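# Manchas blancas en cuencos esmaltados tras el lavado

**Josefina Zapata**

Lavo a mano unos cuencos de cerámica esmaltada y, al secarse al aire, les queda un velo blanco en el fondo. El agua de mi zona es dura. El detergente es Tanimo, dosis normal. ¿Es cal o desgaste del esmalte?

**Uwe Haberkorn**

Aplique vinagre de limpieza diluido al 6 % durante 17 minutos y aclare. Si el velo desaparece, era carbonato cálcico. Si persiste y se nota áspero con la uña, el esmalte está atacado y no tiene arreglo doméstico. 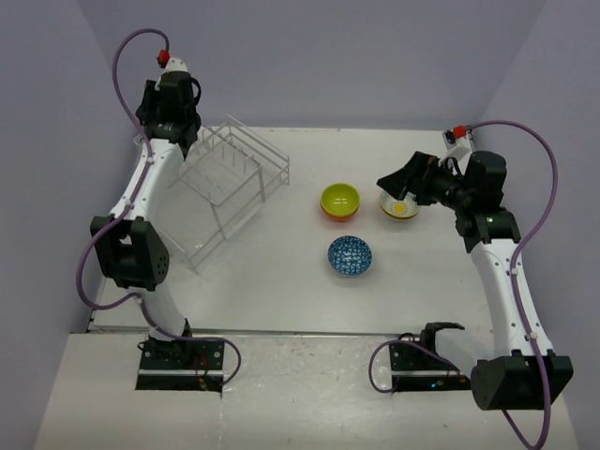 ¿Influye guardar los cuencos apilados?

Influye si se apilan húmedos: el agua retenida entre dos piezas se evapora despacio y deja un cerco de sales en la línea de contacto. Conviene secarlos con paño antes de encajarlos.

**Timo Ostermann**

A mí me pasaba igual y cambié de detergente, mejoró algo. También puse una jarra filtrante Hoser para el último aclarado. Los estropajos verdes, fuera.

**Signe Eklund**

Matizo lo del vinagre: no lo use en piezas con decoración sobre esmalte ni con filo metálico. En esos casos, ácido cítrico, 4 gramos por litro, con agua templada y sin frotar. Pruebe antes en la base.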